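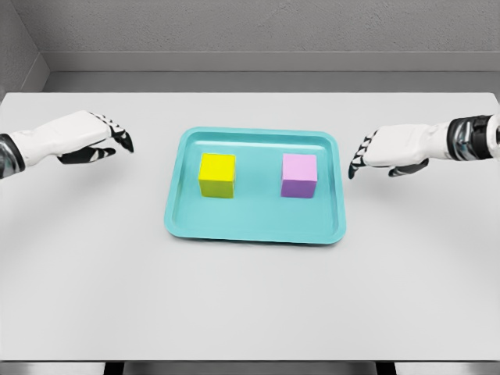

3. Planning the Purchase of a Two-Hand Work Cell

Read this section before you send an order form to Cindico. It helps you to decide the size of the cell, the number of spare parts and the budget for the first year.

3.1 Try the task in simulation first

1. Open the Cimine planner and load the tray task.
2. Set the width and depth of your own table. Do not keep the default values.
3. Place the tray where your operator will place it in the real work.
4. Run the task 200 times and save the report. You will need it in step 3.2.

Note: The simulated table is very clean and the light is even. In your building the light can be different. Plan a lamp for the table if you have windows near the cell.

3.2 Prepare the budget

1. Write down the price of the two hands. Left and right hands are ordered separately, and each has its own part number.
2. Add the wrist cuffs. They are not included with the hands.
3. Add one set of spare fingertips for each hand. Fingertips are wear parts and the warranty does not cover them.
4. Add the table. Please choose a matte top. A shiny top gives reflections to the camera.
5. Add trays and test cubes. The tray set has order code 3447. Choose a tray color which is clearly different from your parts.
6. Add transport and installation. From the Clorkdale warehouse, the delivery needs a door opening of minimum 225 cm in height.

CAUTION: Do not order the hands before the table load is confirmed. The table must carry 70 kg without bending.

3.3 Send the plan for checking

1. Attach the simulation report and the budget sheet.
2. Send both files to Lowri Owen at Rowlands, who is responsible for cell planning.
3. Wait for the written answer before you pay any deposit.

Note: Prices in the budget sheet are valid for orders received before the end of March. After this date, ask for a new sheet. If you change the table size after the check, repeat the steps from 3.1.

We use cookies to improve your visit on this site. Accept all | Manage settings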